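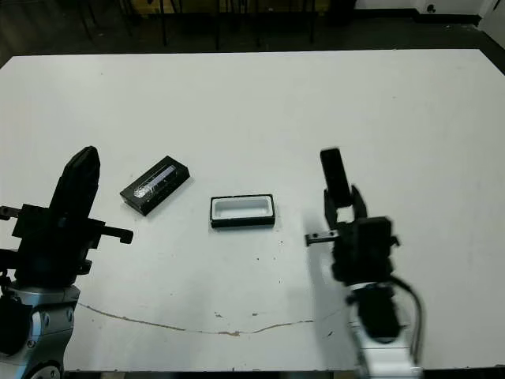

Nuvport Records releases first album of Inès Marty on vinyl

Tulton, December 2024 – The independent label Nuvport Records is happy to announce the vinyl release of "Odstead", the first full album of the singer and cellist Inès Marty. The record is available now from the label's shop and from selected record stores. The first pressing is limited to 500 copies, each numbered by hand.

The album was recorded in November at the Gautier studio with the producer Régis Lemaire. Évan Leclerc plays the drums and Margaux Fleury sings on two of the songs. Most of the pieces were played live in one room, with very few corrections after.

"I wanted that we hear the air between the instruments," says Inès Marty. "Régis asked me every morning to play the slowest song first. At the end of the session it was even slower, and this version is the one we kept."
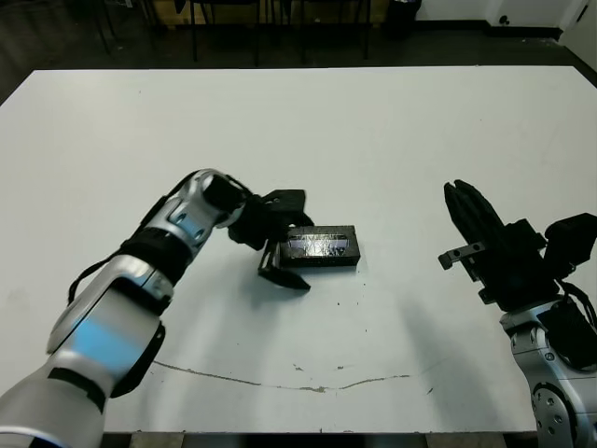

A black box on a white table.

The vinyl edition contains three songs that are not part of the digital version, among them a long instrumental for cello and tape echo. A booklet with the lyrics in French and English is included.

Inès Marty will present the album with her trio at the label's own listening room in Tulton. The room has 89 seats and tickets are sold only through the label. Further concerts will be announced later.

Journalists and radio stations can ask for a download of the album or an interview by writing to Séverine Riviere, press office.

Press contact: Séverine Riviere, Nuvport Records, Tulton | © Nuvport Records, all rights reserved | Back to top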